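Filed under: Kitchen & Home > Cleaning > Stains and Smells

Last updated: May

I've had a drawer full of stained plastic for as long as I've had a kitchen. Tomato-orange lunch tubs, beakers that smell faintly of last summer's squash, a jug that went grey in the dishwasher and never came back. I used to bin them every couple of years and buy more, and then my neighbour Stella Lukumay caught me doing it and gave me such a look over the fence that I took the lot back indoors and started again. What follows is everything I do now, in no great order.

Start with cold water. I know, I know, everyone reaches for the hot tap! But with anything tomatoey or curried a hot rinse seems to push the colour further in, and once it's there you'll be at it for days. So cold first, swish it about, tip it out, then warm water and a good squirt of washing-up liquid. Leave it standing while you eat your pudding.

For orange tubs, the best thing I know is sunshine. Wash them, leave them damp, and put them on the windowsill or the back step with the insides facing the light. An afternoon will shift a faint stain and a bad one might want 2 or 3 goes. It won't touch beetroot quite as quickly, and it does nothing at all for scorch marks from the microwave (I've a Jansen dish with a brown ring in it that'll outlive me). In winter I do the paper towel trick: a torn-up sheet of kitchen roll, a drop of washing-up liquid, a splash of warm water, lid on, and shake it like a maraca for a minute. It picks up the grease, and the colour tends to come along with the grease.

Smells are another matter. Bicarbonate of soda is what my mum used and it's what I use, two teaspoons in a tub of warm water, left overnight. If it's onion or garlic I stuff the tub with scrunched newspaper afterwards, put the lid on and forget about it till the weekend. Leave lids off when you put things away, too. I stack mine bottoms in one pile and lids standing up in an old toast rack — it looks daft but nothing goes musty and I can find the one I want.

Now, white cups and beakers. Tea is the villain here, and coffee's not much better. A paste of bicarb and a few drops of water, rubbed round with your fingertip or a soft cloth, takes off the brown without scratching. Please don't use the green side of the sponge! Every little scratch gives the next cup of tea somewhere to settle, and that's how you end up with a cup that looks dirty ten minutes after you've washed it.

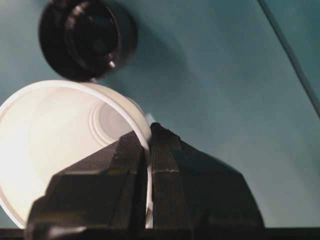

Issue 80

If the paste hasn't done it, try a denture tablet. Fill the cup with warm water, drop one in and go and do something else for an hour. I got this from Omid Farahani, who ran the tea hatch at our old church hall and had a whole shelf of white beakers to keep decent. He used supermarket own-brand and so do I. Rinse very well, obviously, and then wash as normal.

White vinegar is good for the chalky bloom you get in a hard water area. Half vinegar, half water, twenty minutes, rinse. Don't be tempted to mix it with the bicarb in the same cup. It fizzes beautifully and you feel like a scientist, but they more or less cancel each other out and you're left with salty water. And never, ever put vinegar anywhere near bleach. I don't use bleach on plastic at all these days, I can always taste it.

Sticky label glue! I nearly forgot. Cooking oil on a bit of kitchen roll, laid over the patch for ten minutes, then rub it off with your thumb. Washing-up liquid after, or it'll be slippery. For the really stubborn sort, the kind they put on the Bralen storage boxes right across the front where you'll have to look at it forever, I warm the label with a hairdryer and peel from one corner, slowly. Then the oil.

A word on the dishwasher. Plastic goes on the top rack, away from the element, and I tip everything a bit so the water runs off the bases. If light things flip over and fill with dirty water, put a cooling rack upside down on top of them. Brian Mosoti wrote in to tell me he uses a mesh laundry bag for baby spoons and bottle bits, and I've pinched that for all my small lids. No more fishing the tiny one out of the filter.

My cloudy jug, since you'll be wondering, never did clear. Cloudiness from vinegar-soluble limescale will come off, but if the surface itself has gone from years of hot washes there's nothing to be done. It's a Drenda one with a nice handle so it lives in the greenhouse and waters the seedlings. Cracked cups go out there as well. A hole poked in the bottom with a warm skewer (window open, please) and they'll do for a tomato plant till it's ready for a proper pot. I had over 4 trays' worth going last spring and ran out of sill.

Last thing, drying. Plastic holds on to drips in a way china doesn't, so give it longer than you think, or go round the rims with a clean tea towel. Tatu Muriithi asked me whether a folded towel or a rack is better, and I'd say rack, every time. The towel traps the damp under the rim and that's where the smell starts. If you've only got a towel, prop one edge on a wooden spoon so the air gets in.

Next time I'll do thermos flasks, which I've been putting off as mine is a disgrace. If you have a method for getting soup smell out of the rubber ring, do send it in.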